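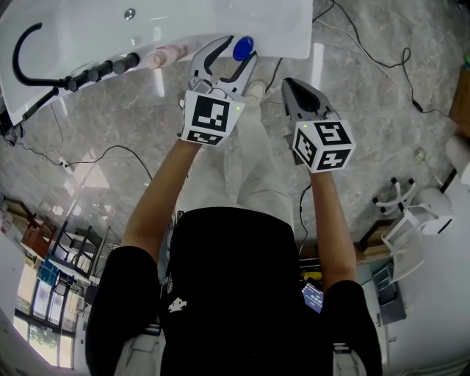

Both hand-held grippers at the tub, marker cubes facing up toward the head camera.

Okay, so last time I promised I'd get to the part where the cube poses stop jumping around, and I finally have something worth sharing. If you've been following along you already have Gullevine recording and you can replay a clip. If your replay looks like a gripper having a bad dream (flipping over, snapping back, flipping again), you're in the right place!

I'm using a head camera and a marker cube on each gripper. The tracker finds the square patterns, solves for the cube, and hands me a pose per gripper. It's lovely when it sees two or three faces. When it sees one face, nearly flat to the camera, there are two answers that fit almost equally well, and a simple solver will happily hop between them.

Step 1. Give each cube its own IDs

Don't reuse marker IDs between left and right. I did, back in July, and spent a whole evening blaming my calibration. Open cubes.yaml, list the faces under left and right, and run:

gullevine check-cubes cubes.yaml

It should complain if an ID shows up twice. Mine complained a lot.

Step 2. Solve the cube as one thing

My first version solved each face alone and averaged the results. Please don't do that, one bad face drags everything with it. Put all the corners you found on a cube into a single solve, using the face layout from the yaml file. In the config that's:

solve_mode: joint
min_faces: 1

You could set min_faces to 2, and the output gets really clean, but you also throw away lots of frames. On my test clip of 680 frames I went with 1 and let the next step sort out the mess.

Step 3. Keep both answers for a moment

For any frame with a single face, ask the solver for both candidate poses and pick the one closer to where the cube was in the frame before. Compare rotation first, then position. I call it a flip if the rotation changes by more than 57 degrees between neighboring frames, and that number came from fiddling, so fiddle with yours too.

Before this step I had 86 flips in the clip. After it I had 3, and all of those were right after the cube had been hidden for a while, when there's no good "frame before" to compare with. Róisín Hayes suggested running the same pass backward from the end of the clip and keeping whichever direction has the shorter gap. That cleared them up. Thank you Róisín!

Step 4. Move from the cube to the fingertips

A cube pose tells you where the cube is, and your policy cares about the fingers. You need one fixed offset per gripper. Close the fingers, touch the tip to a fixed point, and rock the gripper around it while recording. Then:

gullevine fit-tip left rock_left.clip

Do the right one separately, even if the two grippers look identical to you. Finger opening is a separate channel in my files, so the offset only has to get you to the closed tip.

Step 5. Look at it

Plot the tip path over the video before you train anything. I use the Tivard viewer, but anything that can draw a line will do. Reach toward the tub rim, stop, come back. The line should do the same. If it wobbles while your hand is still, go back and check the printed marker size in the yaml (measure the black square, without the white border).

Next up is smoothing, where Győző Antal and I disagree about nearly everything. He wants a full smoother over the whole clip, I want a light filter and more data. I'll post both configs and you can tell us which one you'd keep.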